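The arm is bolted to the bench at last. In August I wrote that I would finish it in three weeks, and I was too optimistic. The shoulder motor from Radell had a bad cable, and I changed it two times before I understood that the problem was in my crimping tool.

Eirini Kyriakidis let me use her corner of the Ollau workshop in the evenings, after seven, when the laser cutter is quiet. She also lent me her good screwdrivers, for which I am very grateful.

The fingers are version 37. I print them at home, nearly four hours for one pair, and the old ones are in a box that my wife wants to throw away. The new shape has a longer point, so that one finger can go over the edge of a plate and the other can stay outside. I am still not sure about the angle.

Plates, seen from the wrist camera: 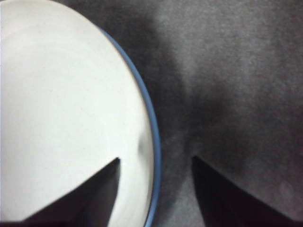
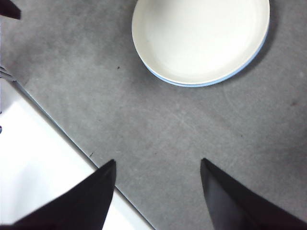 Tomoyo Tsuji asked me why I don't begin with cups. Cups are easier, she is right — but at home I wash plates every day, and I wanted to work on something I know well. My grip force is set to 200 in the Grellent software. I don't know what unit this is. The manual says only "level."

Next I will put a thin rubber layer inside the fingers and tie the camera cable better, it still touches the elbow when the arm turns left. If somebody has used the Yoshida rubber sheet for this, please write me which thickness you took.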